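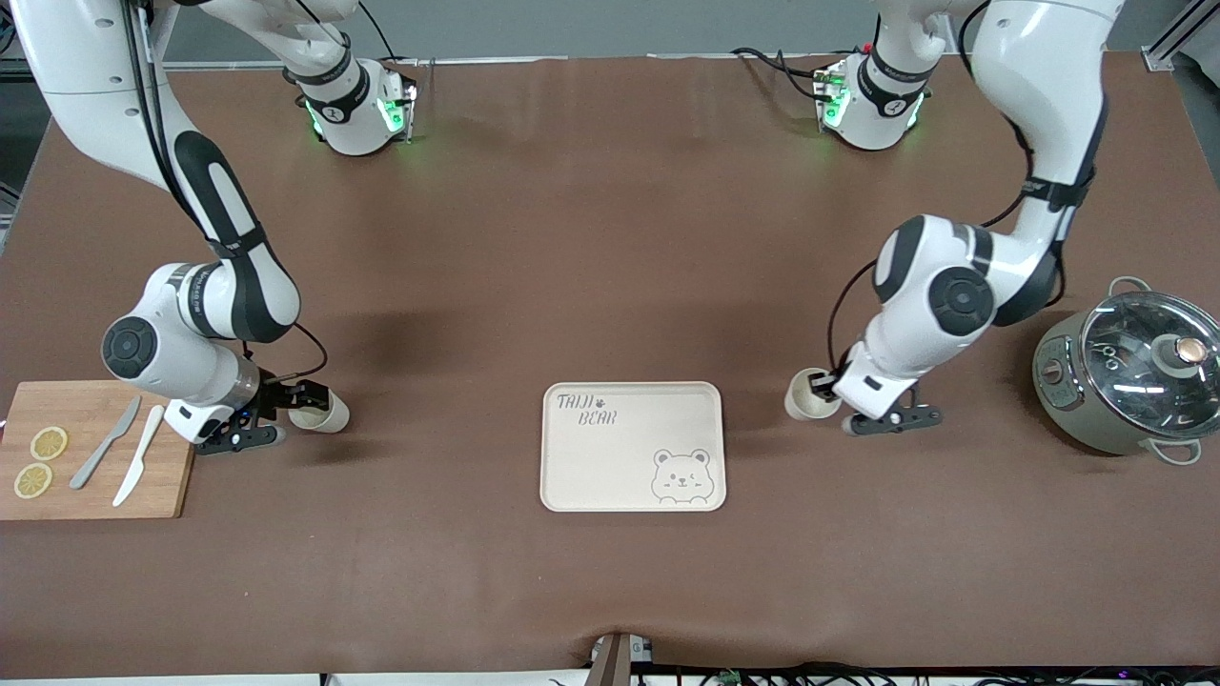 Vol. 16, p. 3823

Trirel Duo

The Trirel Duo is a two-armed tabletop robot kit sold by Jitton for kitchen and serving research. Its white-and-black arms reach down over the table from either side, and each ends in a black gripper – delicate enough to hold a paper cup! Green lights glow on the upper joint housings.

The kit ships with 55 practice tasks, from handling cups to clearing trays, and a wonderfully clear manual. Owners can record their own tasks too, and the memory holds 3000 of them. Setup is quick, though the cables take patience. A smaller version, the Wondetti, has one arm and uses the same software.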